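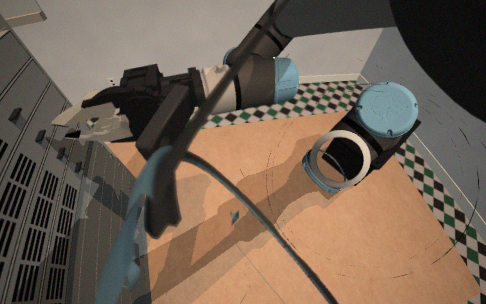
Arm over the tan tabletop, seen from high up.

Hivell Community Food Pantry
Progress report to the Reltetti Fund
2023-07-16

Quick version first, as your office asked for last time. We are on track with food going out the door, behind on the cold storage, and a little under on spending. Details follow, sorry for the patchy formatting, the old template would not open.

Households
1,541 household visits since the grant started. That counts visits and not separate families, so a family that came every other week is in there many times over. We know you want the unduplicated number as well. Working on it. The sign-in sheets from the first weeks were on paper and the spelling of street names is all over the place, so matching them up is slow. Will send as a separate sheet.

Evening hours have made the biggest difference. People coming off shift could not get here before we closed, and said so on every comment card. Since we moved to the later closing time the line is shorter at noon and steadier through the rest of the day. Parking is still bad. The church next door lets us use their lot except when they have a funeral, and then we just put a sign out and hope.

Home delivery
56 homes on the delivery list now. Mostly older people on the Barbu side of the river plus a few families with a new baby. Three drivers on a regular rota, which is thin. One bad cold and the whole route slides a day. We have asked at the high school and at the tire shop, no takers yet, will try the fire station after the July break.

Boxes got heavier once the canned goods came in and drivers complained, rightly. Switched to two smaller boxes per home. Costs more in cardboard. Worth it.

Produce
Good month. The farm stand at Ernetti sends over what it has left on market days – squash, onions, a lot of chard. Chard does not move. We printed a half-page recipe (chard, rice, egg) and it moves a bit better now. Cucumbers go in minutes.

Still throwing out more greens than we like, and this ties to the storage problem below.

Cold storage
Behind. The walk-in cooler was supposed to be running by the end of spring. The unit itself is paid for and sitting in the supplier's warehouse. Holdup is the electrical work. The panel in our building turned out to be too small, the landlord had to sign off on a bigger one, then the permit office wanted a new drawing. Drawing is in. Permit expected in July but we have been told that before.

In the meantime we run on the two home fridges and the chest freezer. Milk is capped at one per household as a result. We do not take donated meat at all right now, we turned away a good offer because of it.

Shelves and cupboards
Dry goods side is done. Everything is sorted by type and labled in English and Spanish, and the older stock goes to the front every time a delivery comes in. Baby items got their own section away from the cleaning products, which your visitor brought up in the spring. Packing shifts finish sooner because people are not hunting for things.

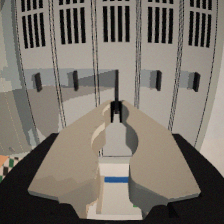
Spending
Food line is close to plan. Cooler line is half spent, the rest waits on the electrician. Fuel is over – gas prices, plus the second trip across the river when the boxes do not all fit in the car. We would like to move a small amount from printing to fuel, please let us know if that needs a form or if an email is enough.

Local giving was better than we expected. The spring appeal brought in roughly 100 new donors, most of them small amounts, several have signed up monthly. None of that is counted against your grant, it goes to rent and insurance.

Next period
Get the permit, get the cooler in.
Two more drivers at least.
Unduplicated household count to you.
Food safety refresher for everbody who handles produce.
Decide on evening hours for the winter, heating is the question there.

Still need from you
Answer on the printing to fuel move
The final report template in a version that opens
Whether receipts can be scanned or you want paper copies

Receipts for this period are in the envelope that went out with the last mail run. If the delivery mileage log is missing from it, call and we will send it again.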